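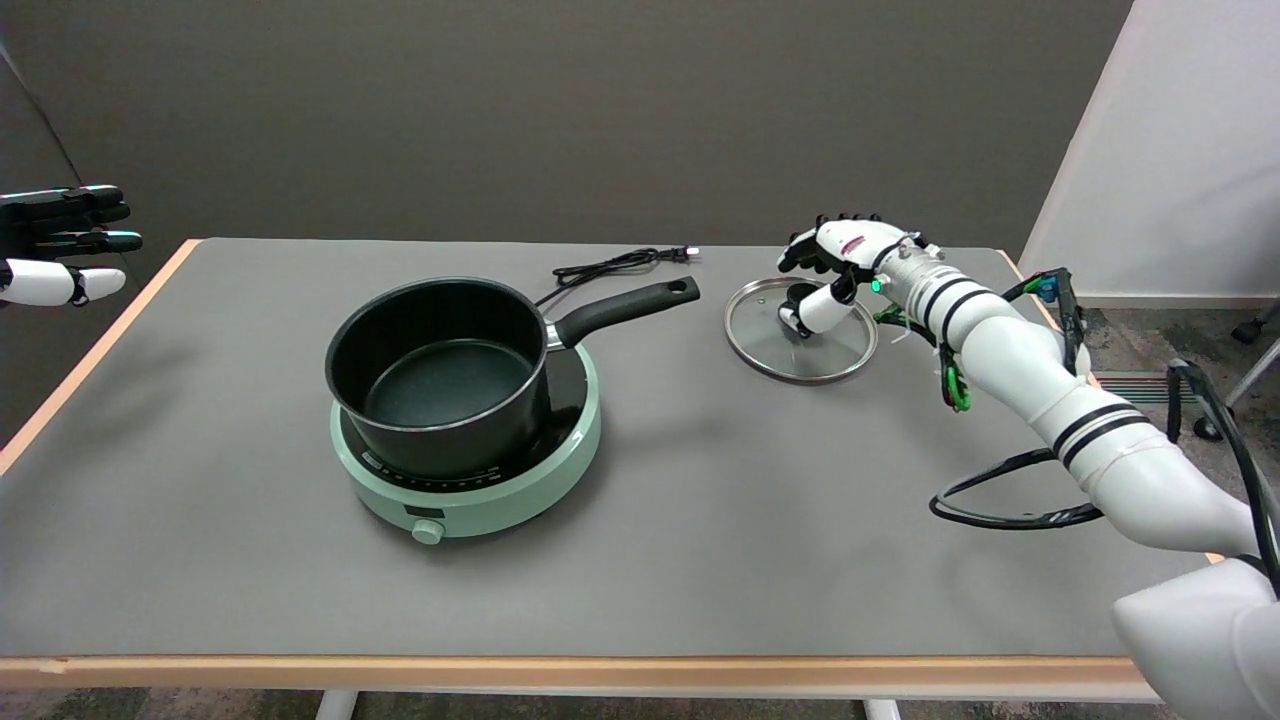 Chapter 7
The Single Burner

Most textbooks on domestic cookery assume a kitchen. They assume four burners, an oven with a light that works, a rangehood, and somewhere to put things down. A good many of the people who will use this book have a table, a power point and a landlord with views. This chapter is for them, and for anyone in the other camp who would like to find out how much of their kitchen they have been using out of habit.

We will be working throughout with four objects: a portable induction cooktop, a saucepan, a lid and a surface to stand them on. The cord makes five, and it will get a section of its own, having caused more trouble in our teaching kitchens than the other four put together.

By the end of the chapter you should be able to set up a portable cooktop safely, choose a pan it will agree to heat, use a lid on purpose, and cook a two-part meal on one burner without either part going cold. The last of these is harder than it sounds. Leonie Rainer, who taught the Fincombe evening course for many years, used to set it as the final practical and bring a sandwich.

7.1 Why one burner is different

On a four-burner stove, mistakes can be moved. The rice is catching, so it goes to the back. The sauce isn't ready, so it waits on low while you deal with something else. A single burner removes the back of the stove altogether, and with it most of what home cooks call multitasking.

What remains is order. You have to decide what gets cooked first, what can sit under a lid off the heat, and what must be eaten the moment it is done. A pot of rice, well covered, will hold its heat on the table while an egg is fried. A fried egg extends no such courtesy to rice. Section 7.5 sets out the holding times for common staples, and you will be pleased to hear that potatoes are as accommodating as their reputation suggests.

7.2 How the heat gets in

An induction cooktop does not make itself hot and then pass the heat along. A coil beneath the glass carries an alternating current, the current produces a changing magnetic field, and the field sets up currents in the base of the pan. The pan heats. The glass warms mainly by being sat upon.

Two practical consequences follow. The first is that the response is quick. Turn the knob down and a vigorous boil subsides almost at once, a pleasure to anyone brought up on coil elements, which take instruction the way a teenager does. The second is that the pan matters a great deal. Copper, glass and plain aluminium will not work on an ordinary induction unit. Cast iron will, as will many stainless steels and any nonstick pan with a magnetic base bonded to it. A fridge magnet settles the question in the shop. If it grips the bottom of the pan firmly, buy the pan. If it slides off, put the pan back and retrieve your magnet.

The glass top still deserves respect – a pan that has been simmering for half an hour has been heating it from above the whole time. Treat it as hot until you know otherwise.

7.3 The lid, and where to put it

Students tend to regard the lid as a hat. It is a control, and on one burner it is the second most useful one you have after the knob. Covered, a pan of water reaches the boil sooner and stays there on a lower setting. Uncovered, it loses steam, and a sauce reduces. Tilted, it does something in between and drips on the table.

A glass lid lets you look without lifting. This is its whole advantage and it is a considerable one, at least until the glass fogs. Concetta Parisi's advice in the Girnau notes is to listen instead: a rattle means the heat is too high, silence means it has probably gone off, and a low mutter is what you want.

A lid that has come off a pan needs somewhere to go. Set it down within easy reach of your working hand and clear of the glass. Lift it by the knob, tipping the far edge up first so that the steam leaves in the direction of the wall. Keep the pan handle turned away from the front edge of the table while you do it, and out of the path of your sleeve.

7.4 The cord

Stand the cooktop on a flat, dry, stable surface with space behind it for the vents. Run the cord from the back, well away from the pan, directly to the wall. Do not use a light-duty extension lead. Do not share the outlet with the kettle, unless you enjoy meeting the neighbours in the stairwell with a torch.

When you have finished, turn the unit off at the knob and let the fan run until it stops of its own accord. Only then unplug it. Coil the cord loosely once it is cool and leave it at the back, where it will not be dragged through the soup.

Before you read on

Find the saucepan you use most and test its base with a magnet. Then bring two cups of cold water to the boil in it twice, once covered and once not, starting with a cool pan each time. Write down both times. You will need them for the exercise on page 204, and Beat Egger, who marks it, can tell when they have been made up.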